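Risosham Science Forum
Board: Research Policy and Practice
Topic: Should the Gusach grants reserve money for repeat studies?

Posted by policydesk_R, 9/1/18

Members are invited to comment on the proposal now before the Gusach grants panel. Under the draft rules, 18 percent of the yearly research fund would be set aside for laboratories that wish to repeat published experiments. The remainder would continue to support original work. The panel has asked for views from working scientists, and replies in this thread will be passed on in full.

Posted by fieldnotes48

I support the proposal. Our department at Pirihi tried to repeat 8 published studies on soil bacteria, and only two gave results close to those first reported. None of the original papers had been questioned in print. The work took two years and was paid for out of money left over from other projects, an arrangement that cannot be expected of smaller departments.

Posted by Tern_and_Plover

With respect to the previous member, I do not believe a fixed share is the right method. Some fields have a serious problem with weak results and others do not. A share of 18 percent would be too small for the first group and too large for the second. The panel would do better to judge each request on its merits, as it does at present.

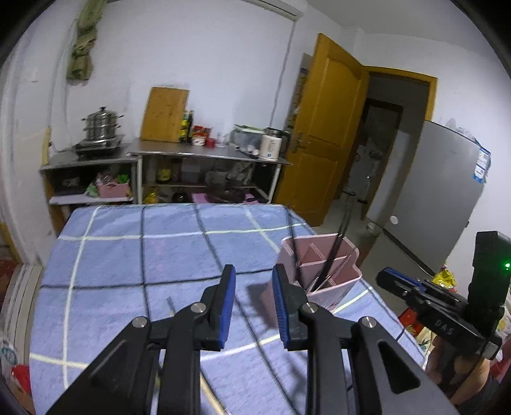 There is also the question of who would apply. Younger scientists need original papers in order to be hired, and a grant for repeat work may do them little good when a post is advertised. I fear that the money would go mainly to senior groups whose positions are already secure.

Posted by fieldnotes48

The present method has been in place for many years, and very few requests for repeat work have been approved under it. Reviewers mark such requests down for lack of novelty. A separate fund would at least remove that obstacle. On the matter of younger scientists, I accept the point, although the remedy surely lies with hiring departments.

Posted by benchside

May I ask whether the draft says anything about publication? The journal Multora returned our repeat study within 48 hours – without sending it to reviewers – on the ground that the findings were already known. Funding the work is of limited use if the results remain in a drawer.

Posted by policydesk_R

In reply to benchside: the draft requires that all results be placed in an open archive, whether or not a journal accepts them. It does not require journal publication. Comments on the wording of that section would be welcome and may be sent until the end of January.

Posted by Tern_and_Plover

The archive rule is sensible and I would support it for every grant, original work included. My objection to the fixed share stands. I would ask that the panel consider a trial period in one or two fields before the rule is applied to all.

Posted by fieldnotes48

A trial would be acceptable to me, provided that the length is stated at the outset and the soil sciences are among the fields chosen.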